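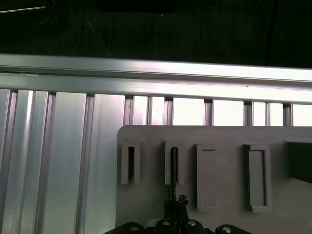

Aluminum T-slot rail and upright profiles, with a light gray plate in front.

Assembly bench (computers)

An assembly bench is a work place where desktop computers are put together, opened for repair, or taken apart for their components. It has usually a flat work surface, a frame around or behind it, and one or more plates on which small parts can be placed or held. The name is used both for the complete furniture and for the frame alone.

Frame

Many benches are built from aluminum extrusion, a long bar with grooves along its sides. The grooves, called T-slots, accept special nuts, so that lamps, shelves and cable holders can be fixed at any point without drilling. A horizontal rail commonly carries the upper equipment, and vertical profiles placed side by side can form a wall. When space is left between the profiles, light from behind comes through.

Older benches in the workshops of Grurville were made of steel angle and painted wood. The change to aluminum there is described by Heledd Gethin in her history of the Kendeck repair school, which kept one wooden bench in service until January of its last year.

Fixture plates

A fixture plate is a board with raised or recessed features which give each part a known place. Plates may be milled from metal, cut from plastic sheet or 3D-printed. Printed plates are easy to replace when the dimensions of a part change, but they can bend if they are stored close to a heater. In the Lüthi pattern, named after a bench maker in Mullia, the plate stands upright in front of the frame and leaves the table free for the computer case.

Installation of memory

Memory modules for desktop computers are narrow circuit boards with chips on the face and contacts along one long edge. They are inserted in DIMM slots, which on most motherboards lie near the processor socket.

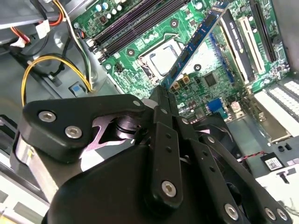 Before a module is inserted, the power is disconnected and the latches of the slot are opened. Some boards have a latch at both ends, others at one end only. The notch in the contact edge must agree with the key in the slot — a module turned the wrong way will not enter, and should not be forced. Pressure is applied evenly near both ends until the latches close.

The module is held by its edges, and the gold contacts are not touched. If the case is lying on its side, the slots face upward and the pressure goes down into the bench. In a standing case the board can flex more, mainly where there are few mounting screws.

Lighting

Light from one side only makes deep shadows inside a case, and markings printed on the motherboard become difficult to read. For this reason a second lamp is often attached to the rail.

See also

Computer case
Motherboard
T-slot framing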